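**Dastham Music Hall Association**
**Minutes of the Regular Meeting of the Board, May**

Present: Jean Baird (presiding), Gregor Menzies, Sunita Kashyap, Urho Kiiskinen
By telephone: Ruaridh Pollock (items 3 through 6)
Minutes taken by: S. Kashyap

The meeting was called to order at 6:40 p.m. A quorum was present.

**1. Minutes of the previous meeting**

The minutes were approved with one correction. Under item 5, "Gremel Quartet" should read "Gremel," as the group has performed as a trio since the winter.

**2. Fall concert series**

Mr. Menzies presented the draft schedule. Gremel has accepted the opening date at the fee offered in March. The Matheson Brass Band has asked to move from the second concert to the fourth in order to finish its own recording work first. Mr. Menzies recommended agreeing to the change and offering the second date to the songwriter Dranari, whose spring appearance sold out in advance.

Mr. Kiiskinen asked whether Dranari would again appear solo or with a band. Mr. Menzies replied that the agent had proposed a band of five, which would require the larger stage and a second monitor mix. The added cost can be met within the series budget if the hall's own drum kit is used.

Moved (Menzies), seconded (Kiiskinen): that the schedule be adopted as amended and that an offer be made to Dranari for the second date. Carried.

**3. Ticket prices**

Mr. Pollock joined the meeting at 7:05 p.m.

The Board considered a proposal to raise the standard ticket from $34 to $40. Mr. Pollock stated that artist fees and sound engineering have both gone up since the present price was set. Ms. Baird expressed concern for regular patrons who attend the whole series and asked that the series pass remain at its present price for one more season.

Mr. Kiiskinen suggested that the student price also be left alone. There was general agreement on this point. Mr. Menzies noted that posters for the opening concert go to the printer before the next meeting and that a decision was needed tonight.

Moved (Pollock), seconded (Baird): that the standard ticket be $40 beginning with the fall series, with the series pass and student ticket unchanged. Carried, Mr. Kiiskinen abstaining.

**4. Sound and stage**

Mr. Kiiskinen reported on the complaints received after the April choral evening. Patrons at the rear of the balcony had difficulty hearing the spoken introductions. He tested the system with the hall empty and found that the balcony speakers were set well below the level used for amplified concerts. The settings have been written down and posted at the mixing desk.

The piano will be tuned on the afternoon of each concert in which it is used. The tuner has asked for two hours without other work on stage. Ms. Kashyap will add this to the information sent to visiting artists.

No action was required.

**5. Artist agreements**

Ms. Kashyap circulated a revised form of agreement. The principal changes are:

- Load-in is set at 3:00 p.m. unless otherwise agreed in writing.
- Support acts are to be named at least two weeks before the concert.
- Artists may sell recordings and shirts in the lobby. The hall takes no share of these sales.
- Audio or video recording by the hall requires the artist's signed consent. 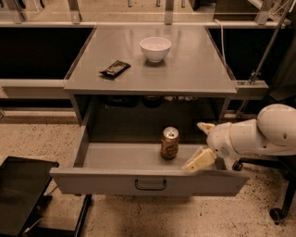

Question from Mr. Pollock: When is the balance of the artist's fee paid under the new form?

Answer from Ms. Kashyap: The balance is paid by check on the night of the concert, after the final sound check and before the doors open.

Mr. Menzies asked that the clause on cancellation be reviewed again, as the present wording does not say who bears the cost of travel already booked. Ms. Kashyap will bring new wording to the next meeting. The remainder of the form was approved by consent.

**6. Other business**

Ms. Baird read a letter of thanks from the youth fiddle program for the use of the rehearsal room. The program has asked for the same arrangement next year. Referred to Mr. Menzies for dates.

Mr. Pollock left the call at 8:10 p.m.

**7. Adjournment**

The meeting was adjourned at 8:20 p.m. The draft cancellation clause and the final poster text are to reach members one week before the June meeting.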